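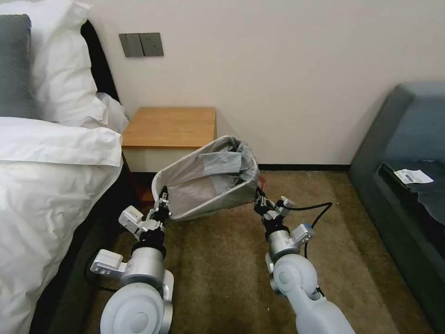 Progress Report to the Funder: Trainee Recruitment, Second Period

April 9, 2021
By Bjartur Oddsson, Sanance

14 shares | 3 comments

1. Status

The grant covers recruitment and placement of 60 trainees in building services and maintenance posts. The application window closed in October. Screening is complete, written tests are complete, and interviews are under way at two of the three employer sites. The third site, Prokow, has asked for a later start and is treated separately in section 4.

2. Applications and screening

The portal was set to accept 3000 applications and reached that limit before the closing date. Applications sent by post were accepted until the published deadline and entered by hand. Duplicate entries were merged on date of birth and certificate number. Where the two records differed, the later one was kept.

Eligibility was checked against the published notice: school leaving certificate, age on the closing date, and right to work. Trade certificates were scored but not required. The most frequent ground for rejection was a missing certificate scan. Applicants in this group were given ten working days to supply it, and those who did so were returned to the list in their original order.

After screening, 1000 candidates were called to the written test. The cut-off mark was applied as advertised, with no change between sittings. One sitting at Skov was moved to the afternoon after a heating fault in the hall. All candidates for that sitting were notified by text message, and the paper used was the reserve version.

3. Interviews

Panels have three members: one from Sanance, one from the employer, and one external assessor. Pádraig Ní Chonaill chairs the Skov panel and has reviewed the scoring sheets from Wemar for consistency. Two sheets were returned for missing signatures and have been corrected. No scores changed.

Candidates traveling from outside the district receive a fixed allowance and one night of lodging. Claims are paid on receipt of a ticket and the signed attendance slip. Payment currently takes longer than the period stated in the call letter, due to a change of bank format. The new format has been tested and will be used for the next batch.

4. Variance from plan

Prokow has frozen new starts until its workshop inspection is signed off. Its share of posts remains in the plan. If sign-off is not received by the end of next quarter, we propose to move those posts to Wemar, which has bench space and a qualified supervisor. This would need your written consent under the transfer clause.

Spending on test halls is over budget. Spending on advertising is under budget by a larger amount. No additional funds are requested.

5. Next period

Complete interviews at Skov and Wemar. Publish the merit list and the waiting list on the same day. Begin document verification, with originals inspected in person. Issue offer letters after medical clearance.

The waiting list will remain valid for one year from publication.

Comments (3)

R. Wemar site
Will the waiting list show marks or only roll numbers?

Bjartur Oddsson
Roll numbers and category. Marks go to each candidate by individual login.

test_candidate_skov
I sat the afternoon paper and my travel claim is still pending. Slip was handed in at the desk. Who do I write to?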